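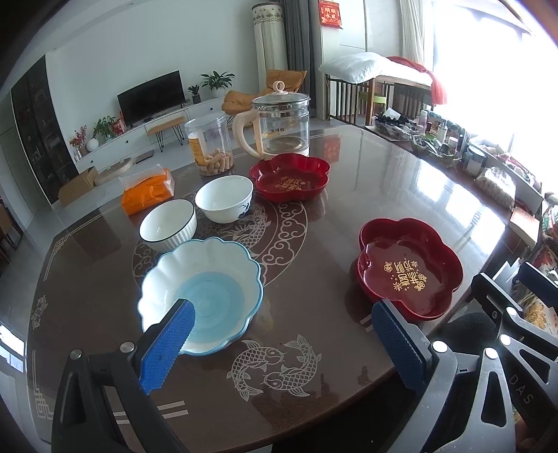
Nazar Ivanyshyn
Perception lead, Umen project

Glass tabletops and the height estimate

Posting this in the tooling section because the fix might end up in the replay tool, but it's a perception problem first.

We run Sultine for the visual tracking and Gralent for segmentation and replay. On most tables the two agree. On dark glass they don't. The table in this set has a polished top with koi and a cloud pattern etched into it, and the bright window on the right puts strong light into that side of the room. There's also a red reflection on the glass below the teapot. Gralent gives the reflection its own mask and places it under the table surface. The plane fit then gets pulled down, and the planner thinks it has more clearance over the bowls than it has.

On the last batch I had 34 episodes and 13 of them came back with the plane too low, by up to 9 mm. That's enough to put a fingertip into the rim of a bowl on replay.

What I've tried so far:
Raising the inlier threshold. Fixes some episodes, breaks others.
Masking everything below the first plane estimate and refitting. Better, but it depends on the first estimate being decent.
Throwing out points near the window side. Loses the basket and the jars, and I need those as obstacles.

Has anyone got a fit that holds up on glass?

kestrel_b
Don't fit the plane from the cloud at all. Use the contact points. Every time an object gets set down you know the finger height and the object height. Three or four of those and you have a table.

Nazar Ivanyshyn
I thought about that. The trouble is the short episodes. A lot of them are one grasp and one place, so I'd be fitting a plane to two points.

kestrel_b
Pool them by session then. The table doesn't move between episodes.

mott_r
The table doesn't move but the map origin does. Sultine resets the origin on every new recording unless you turn on the shared map. I lost most of a Thursday to that. If you pool without the shared map you get a stack of planes that are each fine and don't line up.

plainwire
I'd disagree with going to contact points in general. Finger height at contact carries whatever calibration error the gripper has, and on soft pads it also carries the compression. Those blue textured pads give a little when you press. You're swapping one bias for another.

kestrel_b
A millimeter of pad compression against nine of reflection. I'll take the millimeter.

plainwire
It's a millimeter if your calibration is fresh. Ours drifted a lot more than that in February before anyone checked.

What I'd do is use the etching. Plain black glass has nothing to track, so everything the tracker picks up on it is reflection. This one has a big medallion, fish and a border. Those are real features on a real surface. Track them across frames, triangulate, fit the plane to those only. Reflected points will triangulate below the surface and you can drop the lower cluster.

Nazar Ivanyshyn
The etching is pale but it's high enough contrast that Sultine does pick it up. I hadn't thought of separating the two clusters by depth. How much camera motion do you need before the clusters come apart?

plainwire
More than you get from a straight-down approach. The reach toward the table usually has enough sideways movement in it. Take the frames from the reach and ignore the ones where the fingers are already in the bowl.

mott_r
Once one finger is inside the rim the bowl covers a lot of the near pattern anyway.

One more thing to check: the scalloped edge. We had Gralent split a scalloped bowl into two objects at the rim, white outside and blue inside, and the inner one got treated as a separate item to avoid. The planner refused to put a finger in it. The flower-shaped dishes might do the same.

Nazar Ivanyshyn
The red dishes segment cleanly. The gold lettering on them doesn't cause trouble. The blue and white bowl is split in some episodes, yes. I've been merging by hand.

mott_r
There's a merge flag in the Buchanan branch, merge_nested. It joins any mask fully enclosed by another when the depth edge between them is shallow. Off by default.

kestrel_b
Careful with that one. It also merges a lid into a jar, and if your task is to take the lid off you've lost it.

Nazar Ivanyshyn
No lid tasks in this batch, so I can use it.

Ran plainwire's version overnight on the same episodes. Two clusters show up clearly in the longer reaches. On episode 2665 the lower cluster was almost all reflection and the refit plane landed where the bowl bases are. The short reaches are still mixed. For those I'm going to turn on the shared map and borrow the plane from a longer episode in the same session.

plainwire
That's fine as long as you log which episodes have a borrowed plane.

Nazar Ivanyshyn
Adding a field for it. I'll post the script in the tooling thread when it handles the short ones without me watching it.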